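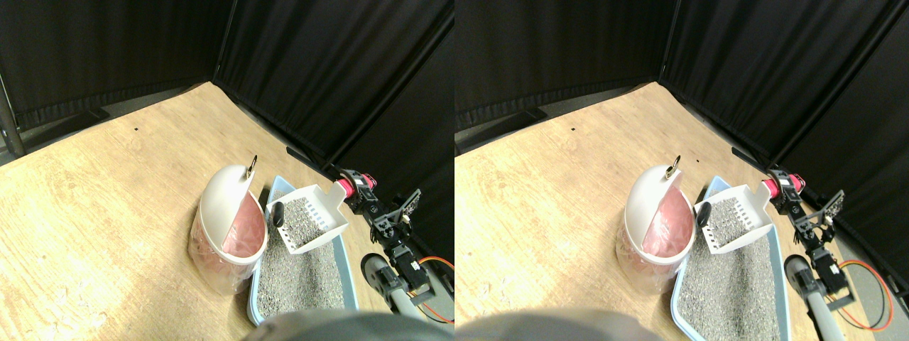
Workshop Notes

Scooping is finally happening! I've been at the shared workshop every evening this November trying to get the arm to hold a litter scoop properly, and the pink grip on the handle sits so nicely in the gripper now. I could watch it hover over that blue tray all night.

The next job is the turn toward the trash can. Jihad Bataineh thinks I should slow the wrist down to 30 percent, and I'm at 60 (impatient, sorry Jihad). He also talked me into the black curtains around our corner, and I love them!

Run 14 is set up for tomorrow, with the can a little closer to the tray and a fresh liner. I still need to shorten that orange cable loop, too.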